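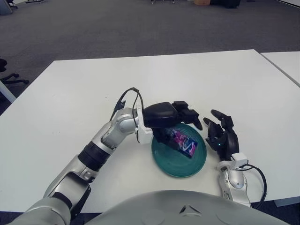 Serving individually wrapped snacks at staff meetings

Posted by Urs Riedl, 04/07/2023
Viewed 2,296 times

Our office at Lilholm is revising its guidelines for refreshments in meeting rooms. At present, each attendee finds one wrapped snack on a plate. Some colleagues have asked that the snacks be opened before the meeting begins, as they consider a sealed package on a plate to be untidy. Is there an accepted practice? I would also appreciate advice on the size of plate, as our cupboard holds two sizes and the staff use them interchangeably.

Clive Catterall
Snacks should remain sealed until the guest opens them. The ingredient and allergy information is printed on the wrapper, and a guest who does not wish to eat the item may take it away or leave it for another occasion. Items which have been opened and left out must be discarded at the end of the meeting.

With regard to plates, the smaller size is sufficient for one package. A raised rim is preferable, as it keeps crumbs off the table once the wrapper has been opened. Plates should be set a hand's width from the table edge, leaving space for papers. Where two tables have been pushed together, please do not place a plate across the join. Our Nedport office has followed this arrangement since December and has received 2 complaints, both concerning the choice of snack.

Jatell
We just put everything in a bowl by the door and people help themselves. Saves washing up.

Bauerfeind
I concur with the first reply regarding sealed packages. I would add that a small waste container should be provided within reach of the table, as wrappers are otherwise left on the plates and find their way into the dishwasher.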